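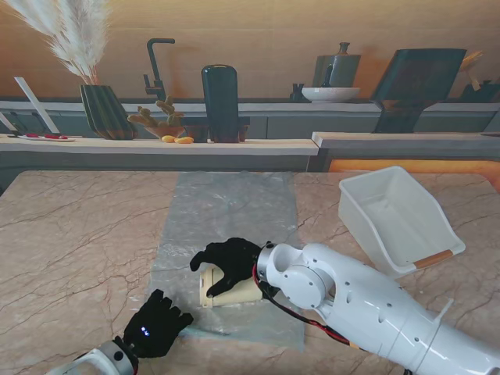

A plastic sheet on a marble-patterned tabletop.

Service charge reconciliation at Doltwood: what leaseholders will receive

The accounts for the Doltwood building have been closed and the reconciliation statements go out to all 57 flats in August. Each statement sets the amount paid on account against the actual cost for the year, apportioned by floor area as set out in the third schedule of the lease. The nine flats on the Bulo side of the courtyard have a separate lift account, shown on its own line.

Where the balance is in credit, the sum is carried forward to the next demand. A refund can be made instead if the flat is being sold and the solicitor asks for one in writing. Where there is a shortfall, the amount is payable by August 31, 2024. The average shortfall is £368, most of it down to the roof repair above the north stair and a higher premium for the buildings policy.

Leaseholders who let their flats should note that the demand is addressed to the leaseholder and cannot be passed to the tenant by the managing agent. Correspondence addresses held by Minhas are taken from the last signed form. Please check yours on the first page of the statement.

Invoices and receipts may be inspected at the Marnberg office by appointment. Copies are charged at the rate shown on the back of the statement. Questions on apportionment go to Yasir Swati, and questions on payment plans to Shagufta Warraich. A plan may run to three instalments, and the first is due on the same date as the full balance would have been.

Quote your flat number and account reference on all payments. Cheques are no longer accepted.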